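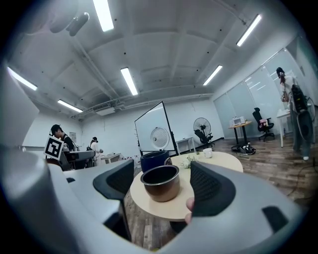 How to clean and look after the inner pot of a rice cooker or multicooker

The inner pot does all the work in a rice cooker, and it is also the part that gets treated the worst. Most pots that end up in the trash were scraped, scrubbed dry or put back on the heating plate with a few drops of water underneath. The routine below takes a couple of minutes after each meal, plus a longer clean once in a while.

It applies to dark-lined nonstick pots with a metal outside. If yours is bare stainless steel you can be rougher with it, and the section on stains at the end is the one you want.

What you need

A soft sponge with no green side
Mild dish soap
Two dry towels, one for the pot and one for the cooker
Baking soda
White vinegar
A wooden or silicone spatula

Before you start

Unplug the cooker and let the pot cool with the lid open. Don't run cold water into a hot pot. Fast cooling can warp the bottom, and a warped bottom no longer sits flat on the plate, so the rice cooks on one side and stays hard on the other.

When you lift the pot out, put it on a wooden table or a folded towel. Stone counters and steel sinks chip the rim, and chips in the coating usually start there and work their way down.

After every use

1. Scoop out what is left with the spatula. Leave anything that doesn't come away easily.

2. Fill the pot with warm water to just above the highest bit of stuck rice. Add one drop of soap and leave it for 30 minutes. Starch lets go by itself if you give it time.

3. Wipe the inside with the sponge in circles, starting at the bottom and going up the wall. Do the rim last. Starchy water boils up and dries there, and you can feel it with a finger even when you can't see it.

4. Rinse twice. Soap left in the pot will turn up in the next batch.

5. Dry the inside, then turn the pot over and dry the outside and the bottom. Water on the bottom hisses when the cooker is switched on, and over time it leaves white rings on the plate.

6. Wipe the heating plate and the small sensor in the middle with the second towel. A single grain of rice on the sensor is enough to make the cooker switch off early.

The inner lid and steam vent

If the inner lid comes off, wash it each time along with the pot. The steam vent can wait for the weekly clean unless you have made porridge or anything with milk. Pull the vent apart, rinse the pieces and let them dry before you click them together again. I have a Werdale, and its vent has a tiny rubber ring that likes to go down the drain, so put the plug in first.

Burnt-on food

Cover the burnt part with water and stir in two spoonfuls of baking soda. Put the pot back in the cooker (outside dry!) and run it until the water simmers, then switch off and leave it to cool. Most of the crust should lift with the spatula. If not, do it again. Steel wool, powder cleansers and knives are all out.

White marks and rainbow stains

White spots come from minerals in the water. Pour in one part vinegar to four parts water, leave it for 30 minutes, then wash as usual. The same mix works for the bluish rainbow stains you get on plain steel. It does nothing for scratches.

Smells

If the pot still smells of last night's curry, boil plain water with a slice of lemon in it and let it stand with the lid open. Check the rubber seal too – it holds smells longer than the pot does.

Storing the pot

Keep it in the cooker with the lid slightly open, or on a shelf with the opening up. Don't stack other pans inside it. If you have to, lay a cloth in between.

When to replace it

A pot with light scratches can still be used. Replace it when the coating flakes, when the bottom rocks on a flat surface, or when rice sticks in the same place every time even with enough water. Order by the model number on the underside of the cooker. Two pots can have the same capacity and differ slightly in height, and then the lid won't close properly.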